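Grullance Bench Arm, ex-demonstration, with two-finger gripper

Sold by Correia Trade Equipment
Stock number 2082
Condition: used, checked on our bench
Availability: one in stock, collection or pallet delivery
Price: on request, trade and private buyers welcome

Read this before you ring us

We sell packing benches, label printers, trolleys and now and then a robot arm. The arms bring in more phone calls than everything else put together, and most of the callers want to know if it will do the washing-up. It won't. A fair number of the rest want it to sort mixed returns in a stockroom, and our answer to that is "probably not, and not by itself".

The Grullance is a decent arm. It moves smoothly, it stops where you tell it to stop, and it will go on doing so all day. If your parts arrive in the same spot, the same way up, it will pick them and put them down again. We ran it for a week on boxed hinges fed from a chute and had no complaints. Then we tipped the hinges into a tray in a heap, as they'd come from most suppliers, and spent the rest of the week standing next to it.

What about the clever software?

The arm comes with a licence for Nernano, a planning package that lets you build a job on a computer and try it out before the real arm moves. It's useful for checking reach and for not driving the gripper into the bench. The sales leaflet goes further and talks about "ready for the home" and "any object, any surface".
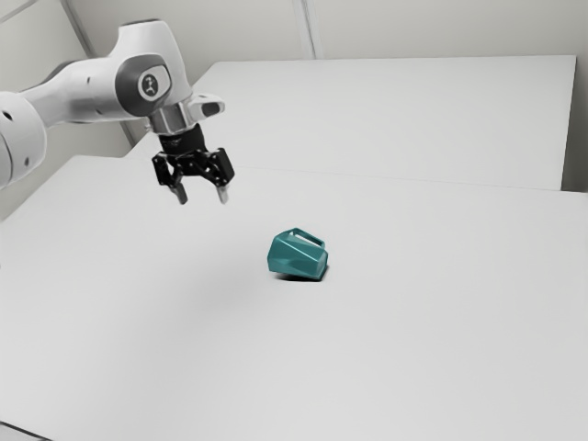

We would treat that sort of claim with care. A simulated table is clean, evenly lit and perfectly flat. Yours has a kettle on it, a bit of tape, and a mug somebody has left with the handle facing the wall. A job that runs 100 times on screen still has to be set up again on the bench, and in our experience the setting up is where the money goes. Ask any seller, including us, to run your own parts in front of you. If they'd sooner show you a video, keep your card in your pocket.

Ilídio Nogueira in our workshop set this unit up and has kept a log of it since November. It covers 1335 picks of mixed small goods, with a note beside each one that needed a hand. Buyers can read it at the counter. It's dull reading, though the pages on soft packets are worth your time if soft packets are what you handle.

Jobs we'd sell it for

Loading a machine from a fixed tray
Moving boxed goods from one set position to another
Holding a part steady while a person works on it
Teaching, if the students are supervised

Jobs we'd talk you out of

Folding laundry
Clearing tables
Unpacking shopping
Anything with loose cable, thin film or wet crockery

What's in the crate

Arm and control box
Two-finger gripper with one spare set of finger pads
Stop button on a lead
Nernano licence, transferred to you at sale
Printed manual (a few pages have pencil notes, mostly useful)

The Colten floor stand is sold separately. You can bolt the arm to your own bench, but it needs to be a heavy one. Our first bench walked across the floor.

Delivery and returns

Pallet delivery takes up to 40 working hours to arrange. Please have someone there to help unload. You may return the arm within the period shown on your invoice if it doesn't do the job we agreed in writing. If we told you it wouldn't do the job and you bought it anyway, the carriage back is yours to pay.

Viewings are by appointment. We're closed on Sunday. Bring a box of whatever you want it to pick up, the awkward ones included.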